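Prasden Upper-Body Handling Package
Supplied and supported by Altstead

Planning notes for buyers

The package covers two arms, two multi-fingered hands, the control software and commissioning at your site. The legs are quoted separately. Buyers who intend to work at one desk or counter seldom need them in the first budget year.

Allow for an overhead support point and a clear cable route to the robot. Cable supplied as standard suits a single room; longer runs are made to order.

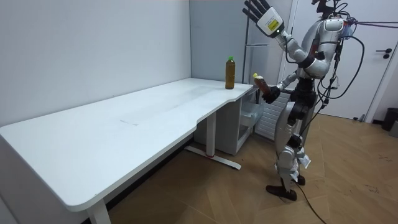
Hand wear is the main running cost. Budget for 2 spare finger sets per hand and order them with the robot, as the Gilness parts store does not hold stock for walk-in orders. Lead time on finger sets is 47 days.

Site preparation

Tables should be fixed or heavy enough not to shift under contact. Refrigerators, drawers and cabinets used in handling tasks are provided by the buyer. Measure doors and drawers in the fully open position before marking out the floor. Ahuja table brackets fit tops with a straight front edge only.
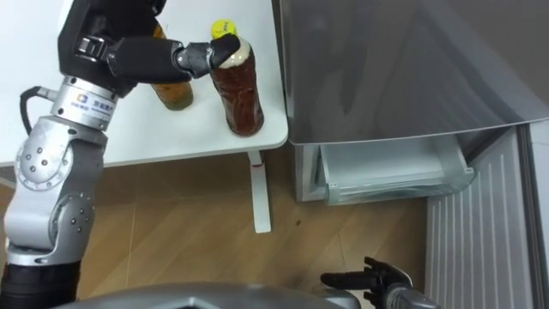
Bottle handling at a table, with the freezer drawer open.

Service

First inspection: 300 operating hours
Joint fastener check: every 100 operating hours
Software updates: included in the first year

Quotations are itemized. Training is a separate line.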